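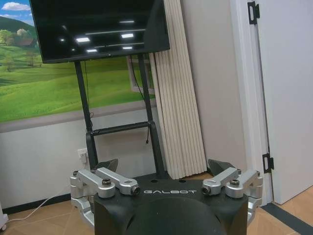 Mitsuko Koyama asked, in her comments on the November report, why the follow-up rate for arriving passengers was given per form and not per traveler, given that a family often fills out one form for everybody. The objection is correct. All rates below are per traveler, and the November tables have been redone on the same basis (Annex B).

Ukell traveler follow-up, Drakasach terminal
Progress report to the Arellano Fund
2020-05-10

Status of work

The paper health form is now in use at four arrival desks. It asks for a phone number, an address for the next 14 days, countries visited, and symptoms. The question on countries visited was moved to the top after desk staff reported that travelers were leaving it blank when it came last. The symptom list was changed to match the one used by the county health office.

In the reporting period 267 travelers were selected for follow-up by phone. We reached 221 of them within the two-day target. Calls are logged in Rotar, which replaced the shared spreadsheet. The old records have been carried over except for the free-text notes, which have to be entered by hand.

Of the travelers reached, 61 needed a second call, mostly to confirm an address. None of these second calls was in the original budget. Staff time was moved from desk training to cover them, and the training line is underspent by the same amount.

Problems

Handwritten phone numbers remain the main cause of failed calls. A form with one box per digit has been drafted and is with the printer. Foreign numbers are a separate matter: the present phone contract blocks outgoing international calls, and the request to change it has been open since the first quarter.

Rotar does not yet flag two forms with the same address. Household members who fill out separate forms are therefore called separately. A fix is promised for the next release, with no date given.

The Spanish version of the form is in use. The Portuguese version was sent back for corrections to the symptom list.

Changes to the plan

We ask the Fund to approve moving the unspent training money to the phone line for the rest of the grant year. The total does not change. The revised budget is in Annex C.

The evening desk survey is postponed while evening arrivals are suspended.

Next period

Put the boxed form into use at all desks. Finish entering the old notes. Test the household flag if the release arrives. Questions on the tables go to Marcela Trnka; questions on the budget go to the Ukell office.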